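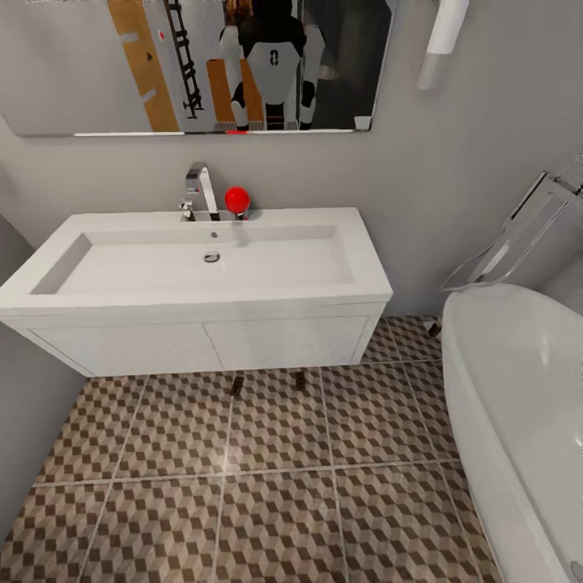 A wide frameless mirror on a pale grey wall, with a ladder-style towel rack in the reflection.

I've had a big frameless mirror for years and it took me ages to learn how to get it clean without smears! My mistake was squirting the glass directly. The spray runs down, sits along the bottom edge and over time you get those horrid black spots creeping in. Now I spray the cloth (a flat-weave one, never fluffy) and work from the top in long strokes, then go over it again with a dry one.
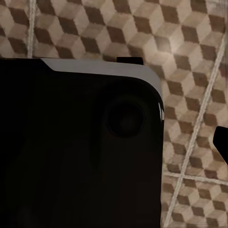 For hairspray film I dab on a bit of surgical spirit with cotton wool first, and it lifts straight off. Toothpaste flecks just want warm water and a minute's patience. I wash my cloths at 80 once a month, no fabric softener, as it leaves a greasy coating that ends up on the glass. The Semple cloths have lasted me since June and still come up nicely.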